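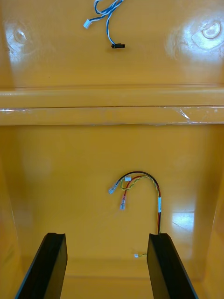

Haoran Tang
25 July 2024

Thread on wiring up the yellow boxes, for anyone building from the Mustcombe plans. I've finished 13 of these now and the wiring takes longer than everything else put together.

The shell is glossy yellow molded plastic with a ledge running across the inside. Mount nothing on the ledge until all your leads are in. I did it the other way on the first 2 and had to take both apart.

Leads, as I have them. Black and red end in clear female spade terminals. Yellow and green are twisted together and go to a small white connector. Blue and white are a separate twisted pair and hang down from the top.

The blue and white pair has a small white connector on one end and a small black one on the other. They go to different boards. Check the drawing before you push anything home, the plugs are a pain to get back out.

Label the bundle before it goes in the box. I use a plain white band around all the wires. Once the boards are mounted you can't get two hands in there.

Write the unit number on the band with a fine marker and let the ink dry before you handle it. Mine smeared on unit 3 and I had to cut it off and do it again.

Length. The plans call for leads cut to exact length. I leave them longer so the terminals come up past the ledge and I can crimp and check them in the open. The slack folds down into the floor of the box afterward.

Tape. Clear tape along the ledge is fine for holding things during assembly. It wrinkles if you lay it down in one go. Short pieces are easier. Sándor Farkas asked if it can stay in for good. I take mine out at the end, but I don't know that it matters.

Spade terminals: tug every one after crimping. A light pull by hand will do it. If the wire slides even a little, cut it back and start over. I lost an evening to one bad crimp on the red lead that looked perfect.

Don't pull on the twisted pairs to get slack. Pull the whole bundle from the band down.

Parts cost. Boards are most of it. Connectors and terminals came from Carrasco, and the full batch with shipping was 749. You can do it for less if you already own a crimper.

Jolien Dekker asked about the round molded bosses in the upper corners of the wall panel. I don't use them. The Dristik version has a bracket that screws in there, but the Mustcombe one leaves them bare.

Time per box is nearly 3 hours for me, including testing. The first one took a whole weekend.

Still to do: strain relief where the bundle leaves the floor. Irén Hegyi sent me a drawing of a clip that might fit. I'll print one and post how it goes.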